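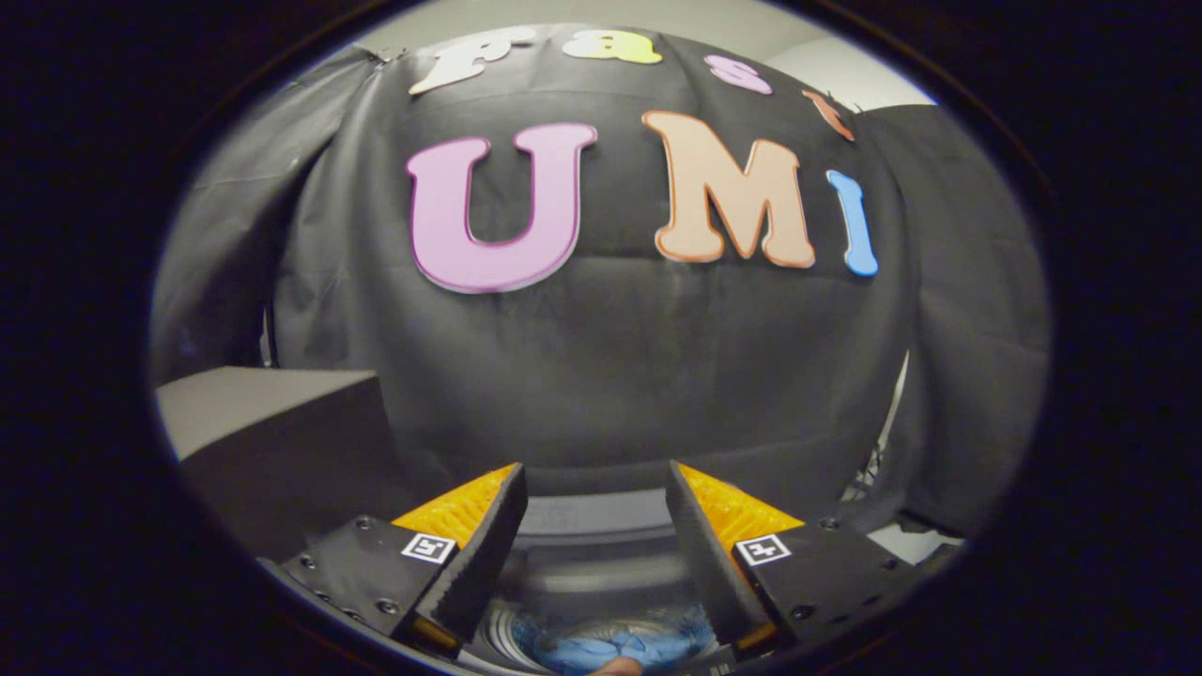
Niall Moncrieff would prefer the small row dropped another 2 cm so the "t" does not run round the side of the cloth. Noted, not done yet.

5 March 2019 – backdrop and letters

Foam letters pinned to the black cloth, "Fast" on top, "UMI" below at the larger size. Pins go in at a shallow angle, two per small letter, more for the U. Straight-in pins let the foam tip forward under its own weight.

Cloth is the 250 g/m2 from Andent. Creases still show under the large letters. Steamed one offcut for 14 minutes at low setting, fold lines went from sharp to faint. Full width would take roughly 200 minutes at that rate – ask Saron Worku whether the roller at Forsyth is free.

Spacing of U, M and I is fine. The F leans and needs a second pin at the foot. Side panel overlaps the main cloth, keep it that way.

To do: repin F, move t inward, steam lower half, order more pins.

Search notebook Enter keyword Go

Contact the workshop | © 2019 Dustberg | Back to top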